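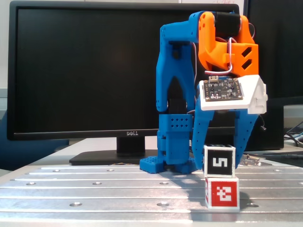 Two cubes, one silver aluminum table, and a Dell monitor standing guard behind them.

The Metal Table Wins Again

I resisted the metal work table for years. My desk was oak, or had been sold to me as oak, and it had the rings and scorch marks of a piece of furniture that had suffered for my career. Then a leg gave out in October and I went to Surkisa, the surplus yard outside Lollham, where 450 dollars will get you an aluminum table and a man to watch you load it.

Aluminum is not a cozy material. Put your forearms on it before breakfast and you will be awake. Set down a mug and the whole street knows you have coffee. It shows every fingerprint, too, and mine apparently has fingers like a bricklayer's.

But small things look wonderful on it. A white cube on oak is clutter. A white cube on silver metal, with a bold black or red marking on its face and another cube stacked on top, looks like something the museum shop would sell you for 40 dollars. Even the shadow seems to have been considered.

The shops have noticed. Stikent now sells a "studio" version with rounded corners for people who like the idea of a workshop but bruise easily. Issahaku, which makes the plainer one, offers 67 inches of tabletop and no adjectives at all. I know which I'd buy.

My advice is to get the longest one your room will take, and felt pads for the feet. Mine traveled four inches across the floor before I bought some. The oak desk is in the garage, holding paint.

August 5, 2025

274 shares | 40 comments
© 2025 Lollham Monthly. Contact the editors | Back to top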